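Thread on the Oser charging connector licence, for anyone in EV supply who has only seen the headline. 1/12

Oser makes cooling parts for high-power charging cables. It has said it will license its liquid-cooled connector patents to any charger maker at no fee. The terms run to 34 pages and the press note runs to two. 2/12

The licence covers the contact block, the coolant path and the temperature cut-out. It does not cover the handle casing or the locking pin. You still need a locking pin to sell a connector. 3/12

The locking pin patent sits with Sawatzky, who bought it with the rest of the Lidley portfolio. Sawatzky has made no statement and is under no duty to make one. 4/12

Clause 9 is the one to read. A licensee agrees not to assert any charging patent of its own against Oser or against any other licensee. It applies to patents held now and to patents filed later. 5/12

For a small firm with nothing on file, that costs nothing. For Plurkard, which makes its own cable and has a large portfolio, it is a real price. I would be surprised to see them sign in the present form. 6/12

Marlene Fraser raised a fair point in reply to my last thread: the licence ends if the licensee is sold. A buyer would have to apply again. Anyone raising money on the back of this should show that clause to the investor first. 7/12

On the hardware. The rated figure is 700 amps continuous. The test report gives 513 with the coolant pump at its lower setting, and the lower setting is what most existing cabinets can supply without a new pump. 8/12

So the free design is free on paper, but a retrofit at the full rating means a pump, a larger radiator and a fresh type approval. New-build sites are a different sum - the cooling is specified from the start. 9/12 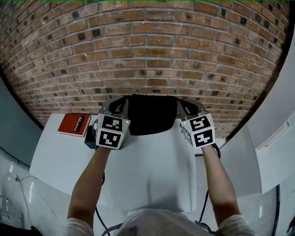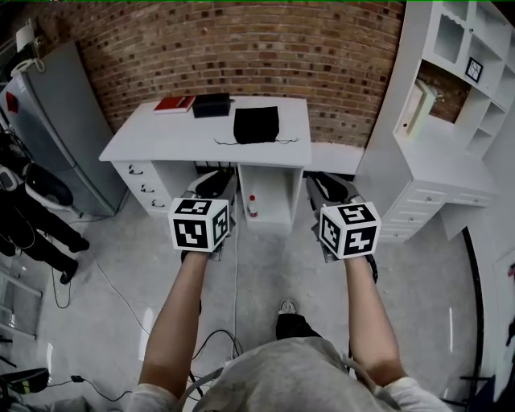 10/12

The remaining question is the standard. If the contact block is adopted by the working group, Oser would have to license it on fair terms anyway. Giving it away in January, before the vote, buys goodwill for something it might soon have been obliged to offer. 11/12

I have no view yet on whether the draft will pass. The comment period is still open, and the objections I have read are all about the temperature cut-out and its response time. I will post the clause numbers separately for those who asked. 12/12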